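Monthly walk-through, tray-clearing cell, Stiva canteen
Filled in by Faustine Renaud, March

1. Stop buttons, both sides — OK. I pressed each one myself and both arms quit right away. The left button is stiff, so lean on it.

2. Floor tape — needs work. It's peeling by the dish return again, and Lungile caught her shoe on it. New roll ordered.

3. Reach zone clear of people — OK, mostly! Two of us still lean in out of habit to grab a can before the arms do. I'm one of them. Please quit it (me too).

4. Finger pads and wrist joints — OK. Wiped down at 5, no cracks that I could find.

5. Count at shift end — 831 plates, 2 stops, both cleared by Florian from the panel.

6. Staff comments — Blandine says her shoulders feel better now that she isn't scraping all through lunch, but she misses talking to people at the window. I get that. The job is more watching and less chatting these days, and I've asked Zohreh if we can swap posts halfway through the shift.

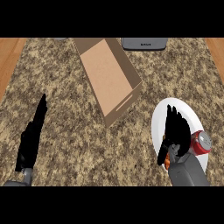

Who is allowed to restart the arms after a stop? Anyone who has signed the Olis training sheet, and only after checking that everybody is behind the tape.

7. Training sheet — Lungile's signature is still missing. She did the session, she just needs to sign.

Next check: same list, plus the new tape.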